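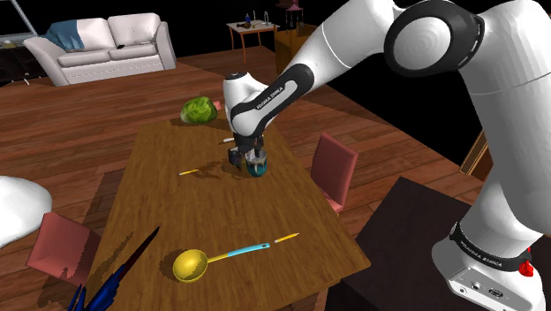
Clear cup, teal-blue liquid, brown wood-grain table.

Topic: Refinishing a kitchen table, oil or poly?

tala_t
The top on my Skerard table is worn down to bare wood in front of two of the chairs. I have the sander and a free weekend in June. Oil or water-based poly? We eat there every day and somebody always sets a cup down without a coaster.

kbjaoude
Poly. Three coats, light sanding between them. I did ours 5 years ago and it still beads water.

Najwa_S
I'd go with oil. When poly fails you have to strip the whole top. With oil you sand the bad spot and wipe more on. Took me an evening last time.

kbjaoude
You also have to keep doing it. Most people don't.

Najwa_S
Twice a year. It's not a lot of work.

leung51
What grit are you stopping at? I went to 220 under poly and wish I'd quit at 180. Start at 100 if the old finish is thin. And check that it isn't veneer before you start. The Skerard I had was veneer on the leaves and solid in the middle.

tala_t
Just looked under the leaves. Veneer, you're right. So hand sanding there I guess.

lamab
Hand sanding, 150, and stop early. I went through the veneer on a Kotberg sideboard with a power sander and there was no fixing it.

Also don't mix finishes. If the leaves get poly, the middle gets poly, or the color won't match.

kbjaoude
Agree with lamab on that.

Najwa_S
Same, but I'd still oil all of it.

tala_t
Going with poly, satin. I'll test it on the underside of one leaf first and post how the color comes out.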